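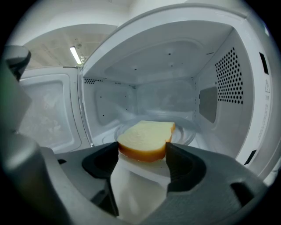 2024-04-14. Caderno da oficina, fermentação e conservação

Retomo as notas sobre o endurecimento do pão de forma, que tinham ficado paradas desde a troca da farinha. A questão continua a mesma: quanto do endurecimento se deve à perda de água e quanto à retrogradação do amido. O segundo efeito é em parte reversível com calor, e o micro-ondas é a maneira mais rápida de o mostrar a quem chega. Uma fatia grossa de pão branco, com a côdea dourada de um lado, uma tira mais estreita noutro e o miolo claro e liso, serve bem para isso: o miolo e a côdea comportam-se de modo diferente e convém anotá-los em separado. Até agora misturei os dois na mesma coluna, e por isso as tabelas antigas valem pouco.

Massa de hoje: farinha Demen, água, sal, fermento seco, um pouco de óleo. Peso da massa antes de ir à forma, 694 g. Amassei até a massa descolar da taça e deixei repousar tapada. A primeira levedação foi mais lenta do que o costume. A bancada junto à janela estava fria, e passei a taça para cima do armário.

Hidratação a 79 %. É mais do que usámos com a farinha anterior e a massa ficou pegajosa, mas com duas dobras ganhou corpo. Não acrescentei farinha na bancada. Quem repetir isto que molhe as mãos e use a raspadeira larga, que a pequena deixa metade agarrada ao tampo.

Cozedura na forma com tampa. O forno grande continua a aquecer mais ao fundo, e rodei a forma a meio. A tampa colou num canto e arrancou um pedaço de côdea. Untar melhor da próxima vez, também nas dobras da chapa.

Armazenamento. Dividi o pão em dois lotes:
Lote A, saco fechado, à temperatura da sala.
Lote B, saco fechado, no frigorífico.
Os sacos são os Grurnonano, do rolo novo. O fecho é melhor do que o dos antigos, mas é preciso tirar o ar com a mão, com cuidado para não esmagar as fatias. Etiquetas a lápis, a caneta azul borra com a condensação.

Do ensaio anterior, passo a limpo o que estava em folhas soltas. O pão do frigorífico endureceu mais depressa do que o da sala, como se esperava. Ao toque, a fatia do frigorífico partia em vez de dobrar. Pesadas antes e depois, as duas tinham perdido muito pouca água, o que aponta para o amido. Depois de aquecida, a fatia do frigorífico voltou a dobrar, mas a côdea ficou borrachosa e, ao arrefecer, o miolo endureceu mais do que estava antes. Este último ponto merece ser repetido com cuidado, porque o tempo de arrefecimento não foi controlado.

Procedimento para as próximas fatias, para ficar igual em todas:
Pesar a fatia ao sair do saco.
Ensaio de dobra antes de aquecer.
Aquecer sempre na mesma potência, fatia ao centro do prato.
Pesar outra vez, logo a seguir.
Ensaio de dobra quente, depois deixar na grelha até 2 horas e repetir.

O ensaio de dobra é grosseiro, mas chega para comparar. O método de compressão descrito no manual da Huamán seria melhor. Falta-nos a célula de carga e o suporte, e o orçamento que pedi à Flundus ainda não veio. Se não chegar, faço uma versão com pesos e uma régua, medindo quanto a fatia afunda.

Dúvidas em aberto. O óleo parece atrasar o endurecimento, mas mudei a farinha e a gordura ao mesmo tempo e não posso separar as duas coisas. Fazer uma massa sem óleo com a mesma farinha. Ver também se vale a pena congelar um lote C. No congelador o amido quase não retrograda, mas a passagem lenta pelas temperaturas do frigorífico pode estragar a vantagem, e as fatias teriam de ir espalhadas e não em bloco.

Para junho fica a comparação com massa-mãe. A cultura do frasco está fraca e cheira a acetona, alimentar duas vezes por dia até recuperar.

Material em falta: papel vegetal, lápis, uma pilha para a balança pequena. A balança grande está a variar na última casa, verificar com o peso padrão antes de começar o lote A.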